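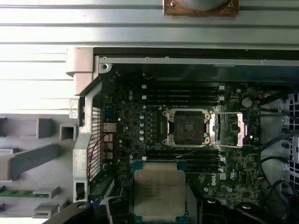

Figure 2. Dell motherboard with the processor socket open and the load plate folded back.

Print this article | E-mail this article
Shares: 9 | Comments: 8

3.2 Do refurbished office computers really last?

Claims about the life of refurbished desktops are easy to find and hard to check. The Grastirville study, still the one most often cited, reported that second-hand machines gave "years of dependable service" in town offices. It did not say how many years, and its authors counted a computer as working if it was still on the inventory list. Anyone who has looked in an office closet will see the trouble with that.

We went back to the purchase and repair records of 129 desktops bought from two resellers, Kleinschmidt and Nellar. The records are uneven. Kleinschmidt logged every part it replaced, down to the fans. Nellar wrote "serviced" on most of its tickets and left it there. We have kept the two sets apart in Table 4, and we would caution readers against adding them together, as earlier reviews have done.

Processor swaps (Figure 2) are often described as the cheapest way to get more life out of an older machine. Our records give little support to this. Of the desktops that received a faster processor, 13 came back for repair within the warranty period, mostly with complaints that had no clear link to the new part. The rest may have run well. They may also have been put in storage — the tickets cannot tell us which. Added memory and new drives were logged far more often, and we found it just as hard to say what they achieved.

The savings figures deserve the same doubt. The Grodon calculator, which several town offices used to justify their orders, assumes that a refurbished machine replaces a new one. In practice some offices bought both. It also leaves out staff time, though setting up a mixed batch of desktops took longer than setting up identical ones at every site that kept notes.

None of this shows that refurbishing is a bad idea. It may well be a good one. Our complaint is with the evidence, and a follow-up survey sent out in September drew too few replies to improve it.

Related items
3.1 Sources and their gaps
3.3 What counts as a failure?
Table 4. Repair tickets by reseller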